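Too hot upstairs, again

February and I'm writing this in a t-shirt with the window open. Box room, top of the house, quarter to midnight. 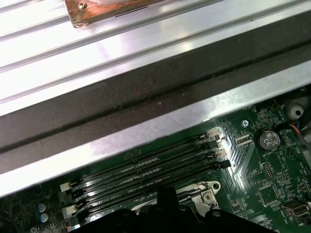

Loft conversions and heat, then, as promised to Kirsten who asked in the comments and has probably moved house by now. We had ours done four years ago and I still can't get the temperature right. Baking in the evening, freezing by breakfast. Everything warm in this house ends up in my box room and stays there. What I need is somewhere for it to go — all those silver fins on a heatsink, row after row of them, and what have I got, one small window and a door that sticks.

Things tried so far. Turning the landing radiator off (cold bathroom, complaints). Blackout blind from Dobre, fine in July, does nothing now. A fan, 40 quid, moves the hot air from one end of the room to the other and sounds like a hairdryer. Leaving the hatch open, which let in a draught and a very large spider.

Yannick came round and said it's the insulation, they've skimped on the slope bit behind the plasterboard. He tapped the wall a lot. Got a quote to take it all down and redo it and nearly fell off the chair. A roof vent is 387 fitted, which is more like it, though Veerle had one put in and says she can hear every pigeon in the street.

So probaly the vent. Or move the desk downstairs and give up, put the suitcases in here, let them sweat.

Will report back. If anyone has had the slopes redone and it acutally worked please tell me, and tell me what you paid — I've got 500 put by and that was meant to be for the bathroom floor.

Off to bed, which is on the cold side of the house. Obviously.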